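April 20, 2025

**Workshop notes, Hekoswood members' bulletin**

Quick one this time, I'm typing between deliveries and the kettle.

## The big bins

Cleaning day is done, mostly. The gray metal bins from the Galby side got emptied, swept, and gone over with rags. Two of them were worse than I remembered. Old grit packed in the corners, something sticky under that, and a whole layer of fine dust that went straight up my nose. Wear a mask next time. I didn't.

Scratches stay. I know a few of you asked about sanding the floors smooth and repainting, and Brunello Pellegrini even brought in a sample can from Fledard to try out. Nice color. Lasted one afternoon on the test piece before the first bar took a stripe off it. So no paint. Bare metal, wipe it, done.

What we do want to keep up with:

- sweep before you wipe, otherwise you're just making mud
- soft brush in the corners where the sides slope in
- holes in the floor of the bin stay open, don't tape over them, don't stuff rag in them
- no wet rags left inside overnight (rust, and teh smell)

The bin on the pale wood worktops is the one to copy. Scuffed as anything, cloudy patches all over the floor, and that's fine. One reddish-brown bar in there and no pile of odds and ends on top of it. That's the standard.

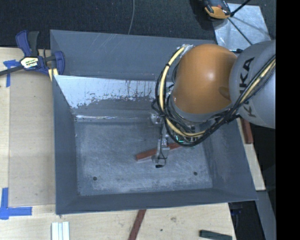
## Bars and offcuts

Which brings me to the bars. Please please stop using the bins as a parking spot for everything long and thin. Last clear-out in March we pulled 18 pieces out of one bin that had no business being there. Dowels, a broken ruler, half a curtain rail. A spoon!

New arrangement. Bars in the bin, anything shorter than your hand goes in the offcut crate by the door, anything you can't identify goes on the Paulík shelf and I'll look at it. If it's still there at the next bulletin it goes out.

Also label your stuff. Masking tape and a marker, name and what it's for. I had a very nice length of something in my hand for ten minutes trying to work out if it was scrap or somebody's weekend project. It's back on the shelf, come get it.

If a bar won't lie flat, let it sit at an angle. Don't hammer it in. The sides of those bins have taken enough and the dents make the sweeping twice as slow.

## Worktops

Wood tops need oil again, the bit along the front especially. Rag and tin are under the sink. Thin coat, leave it, wipe off what hasn't soaked in. Thin coat. Last time it was like a skating rink and a mug went on the floor, you know who you are.

Don't drag the bins across either. Lift, two people, one each end. Felt pads are ordered but they sent the wrong size so we're waiting on the replacement lot. Order number 511 if you're the one who answers the door, check it against the slip before you sign.

## Small stuff

- Box of 50 rags came in. Top shelf, left. Dirty ones in the lidded can, not back in the box.
- Dustpan is missing. The good one with the rubber edge. Anyone?
- Fledard sample can is free to whoever wants it, there's most of it left. Would look good on a garden chair.
- The Galby key sticks. Pull the door toward you and then turn, gently.
- Somebody left a green thermos, it's in the office and I've washed it out. You're welcome.

Next clean-up, same drill, and it goes alot faster with more hands. Bring gloves if you have your own, the spare pairs are all left hands now and I don't know how that happened. Names on the sheet by the sink please, morning or afternoon, and write it so I can read it. Got to run, truck's here.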